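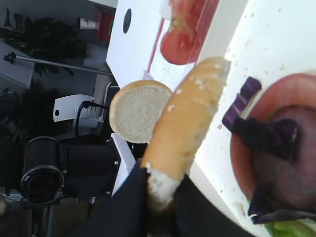
Oficina de sanduíches da Ekach volta em janeiro com mais lugares

A oficina de sanduíches da Ekach, que terminou a sua primeira temporada no dia 11 de novembro, vai voltar em janeiro com 60 lugares e um programa um pouco mais comprido. A informação foi dada pela própria escola, numa nota curta enviada aos inscritos e publicada também na entrada do edifício.

A temporada teve 4 sessões, todas à tarde, e recebeu ao todo 506 pessoas, entre alunos pagantes e visitantes do dia aberto. Foram usados 2,096 pães, segundo as contas da cozinha, a maior parte fornecida pela padaria Wotisard, que fica na mesma rua e que entregava de manhã cedo. O número inclui os pães de hambúrguer e também os pães compridos de cachorro-quente, que entraram no programa somente na segunda sessão, a pedido dos participantes.

A ideia da oficina é simples: ensinar a montar um sanduíche frio ou quente com poucos ingredientes e com boa ordem. Na mesa ficam o pão, o tomate, a cebola roxa e a alface, e cada pessoa aprende primeiro a cortar e depois a montar. A escola insiste bastante no corte. Uma rodela grossa de tomate dá sabor, mas também solta muito sumo, e por isso deve ficar longe do miolo, com uma folha de alface no meio. Com a cebola roxa faz-se o contrário: quanto mais fina, melhor, e quem não gosta dela muito forte pode deixar as rodelas dez minutos em água fria com umas gotas de vinagre.

O pão comprido foi o que deu mais trabalho aos alunos. Muitas pessoas abriam o pão até ao fim, e as duas partes separavam-se na mão antes de chegar ao prato. Na oficina recomenda-se abrir só de um lado, com faca de serra, e parar um dedo antes da crosta contrária. Para o pão redondo a regra é outra, e o corte deve ser feito na horizontal, com o pão deitado e a mão aberta em cima – sem carregar, para não esmagar a parte de dentro.

Na última sessão os grupos puderam escolher entre os dois formatos. O hambúrguer ganhou por pequena diferença, e a escola diz que vai ter isto em conta nas compras de janeiro. O pão com sésamo continua a ser o preferido para os recheios quentes. Os pães sem sementes, com um pouco de farinha na crosta, foram mais usados nas receitas frias.

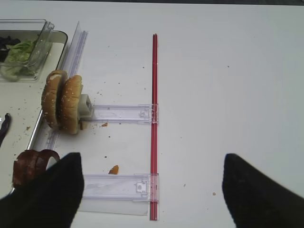 É preciso torrar o pão de hambúrguer antes de montar?

Para um recheio quente vale a pena, mas só do lado do corte e durante pouco tempo, um minuto numa frigideira sem gordura. O miolo fica mais firme e aguenta melhor o molho. Para um sanduíche frio o pão do próprio dia serve bem como está, e o pão da véspera pode ser aquecido no forno, em temperatura baixa, e arrefecido antes de levar o recheio.

A nova temporada terá uma sessão dedicada somente aos molhos, preparada com a loja de produtos secos Chang. Serão feitas uma maionese de alho, uma mostarda doce e um molho de iogurte com ervas. Os participantes poderão levar para casa um frasco pequeno de cada molho, já incluído no preço da inscrição.

Também muda o lugar. As primeiras sessões foram na cozinha antiga da Ekach, que os alunos acharam apertada nas horas de mais movimento. As próximas serão no espaço Grandard, do outro lado da praça, com bancadas mais largas e um lava-loiça em cada ponta. A entrada faz-se pelo pátio – a porta da rua vai continuar fechada por causa das obras no passeio.

As inscrições são feitas na secretaria da escola ou por telefone, nas horas habituais. Quem ficou na lista de espera da primeira temporada tem prioridade, desde que confirme o interesse antes do fim do ano. Crianças podem participar com um adulto, e a partir dos doze anos podem usar a faca de serra na bancada dos cortes. Pede-se a todos que levem avental e um pano limpo, e que avisem com antecedência em caso de alergia ao sésamo, ao ovo ou ao trigo.

As receitas das sessões já realizadas estão disponíveis na secretaria, em folhas soltas. A folha do pão comprido foi corrigida, porque na primeira versão faltava a quantidade de sal, e quem tem a folha antiga pode trocá-la sem custo.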